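From the Flestside Neighbors Newsletter

Wrapping Up Without the Waste

Every year I tell myself I'll have the gifts wrapped early, and every year I'm at the dining room table at midnight with tape stuck to my sleeve. So if you're reading this with a pile of unwrapped presents behind you, take heart, you have good company on Ellen Street!

A few of us got to talking after the potluck about how much gift wrap goes out to the curb in January. Pendo Mbwambo grew up in a house where the paper was ironed and put away for next year (her mother had one sheet with silver bells that lasted through 11 Christmases), and she has me half convinced to try it.

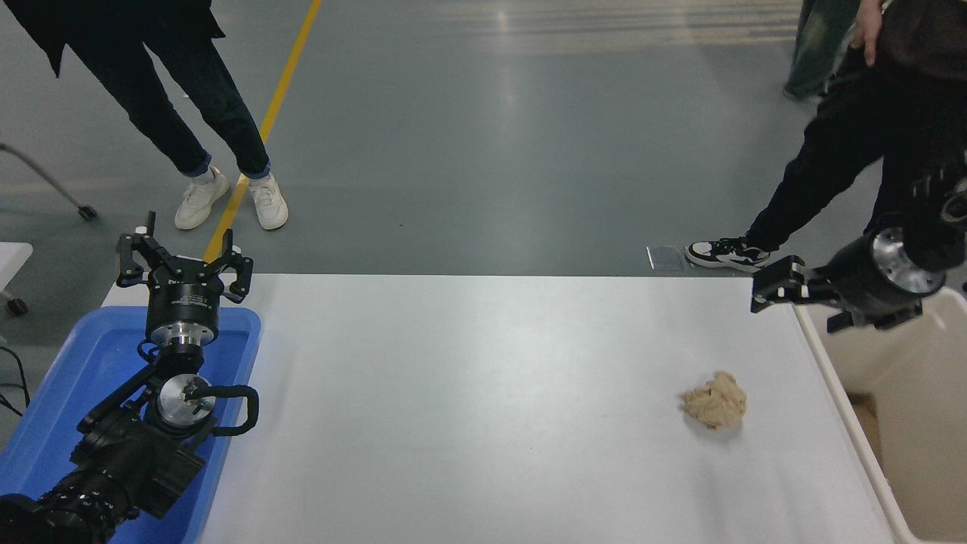 My own habit is plain brown paper. I bought a 500-foot roll years ago, and I suspect my grandchildren will inherit what's left of it. It takes a crayon drawing or a potato stamp beautifully, and you can tie it with kitchen string and tuck in a sprig of whatever is growing by the back steps. Pushpa Rana uses old scarves instead, knotted on top, and asks for them back, which I think is perfectly fair among friends.
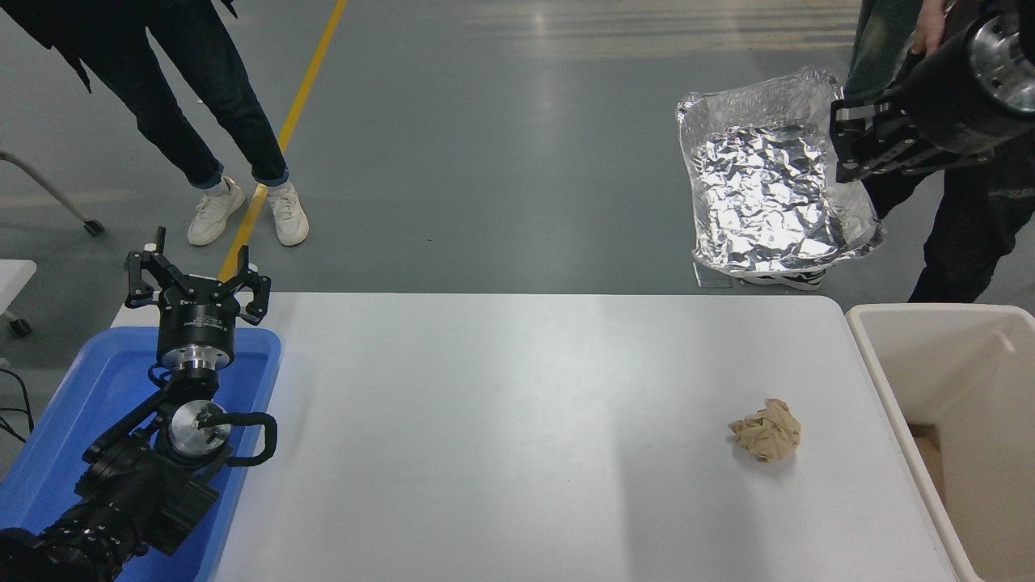 Foil and glitter papers are the ones to keep out of your recycling, along with ribbons and bows. If you aren't sure about a sheet, squeeze it in your fist and let go. Plain paper will generally stay scrunched up, like the tan-brown ball on the white table, all wrinkles and creases, while the shiny plastic kind tends to spring open again. Pull off as much tape as you have patience for.

Mwangi Kinyua is saving gift boxes in his garage on Massawe Lane and would love for you to come and take some. He had 40 at last look, most with lids. Knock at number 55, and please go around to the side door, as the front one sticks in the cold.

Ffion Gough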